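Labeling keys and small stuff with a two-arm bench kit: my tips after a summer with it

Posted 2025-08-16 in Workshop Tips

I have a drawer of mystery keys. You have one too, I bet. So when the Darel two-arm bench kit came up on a monthly rental plan, I signed up in June and gave it the fiddliest job in my shop - hanging, tagging and sorting keys and other little things on rings. I've learned plenty about rings, tags and string along the way, and most of it works whether you have robot arms or just your own two hands.

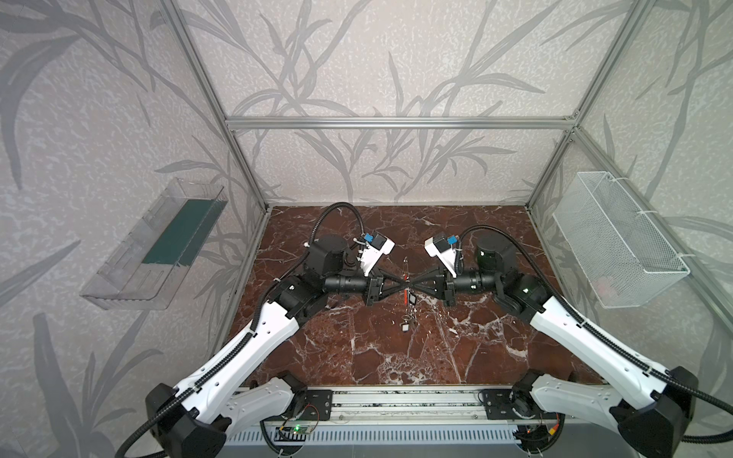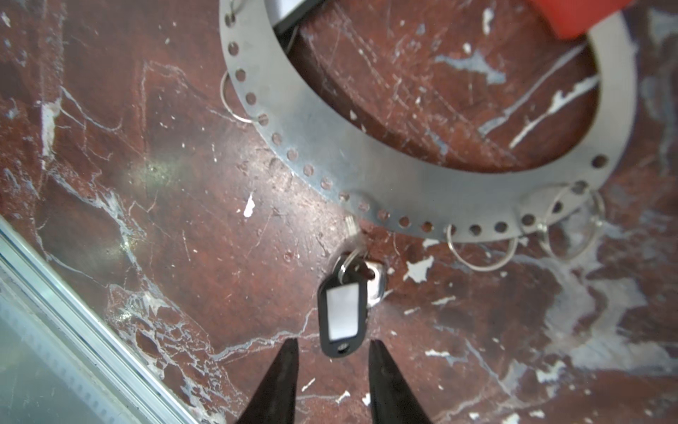

Photos: Lurnus Workshop Notes

First, the kit. Rental is $300 a month, plus a $20 delivery charge, and if you fall in love with it you can buy the arms outright (I'm still thinking). Setup took me one long evening, mostly because I bolted the rail down before reading the part about leveling it. Read the part about leveling it!

Now the tips.

Use one big flat ring with holes in it as your home base. Split rings go through the holes, keys go on a small hook or clip, and you can shuffle the whole lot without breaking a nail. If you only have a solid ring, a shower curtain ring for each group does nearly as well.

Buy key tags with a paper insert and leave the inserts blank until the sorting is done. I wrote mine out first the last time and ended up relabeling half of them. Pencil is fine for a trial run, then go over it in fine marker.

String tags are the hard ones. They swing and they twist, and a gripper coming in fast just bats them away. Slow the arms way down for anything on thread or thin wire. Same goes for your fingers, come to think of it.

Watch your work surface. I love a dark, busy marble, but silver split rings vanish against those pale veins the second you set them down. I now lay a plain dish towel under the smallest parts when I'm working by hand.

Put storage on the walls if you're short on room. A clear tray on one side and a wire basket on the other keep the middle of the bench free, and cable ties will hold a light mesh basket just fine. Don't load it with padlocks.

Leave slack in your cables. A nice loose loop over each wrist lets the arm turn without tugging. Check the ties every week or so and snip the long tails - they catch on everything.

As for the software, the Cusi app that comes with the plan is pretty friendly. You can save a motion and play it back slower, and I use that all the time. The phone version logs me out constantly and I'm a bit sick of it. Support did answer both my emails within a day.

Would I rent it again? For tagging and sorting, yes, though it's slower than I am and I still open stiff split rings myself with a staple remover (best trick on this page, try it). Next month I'm trying the Utis soft fingertips, which are supposed to be better with thin tags. I'll add a note once they've had a few weeks on the bench.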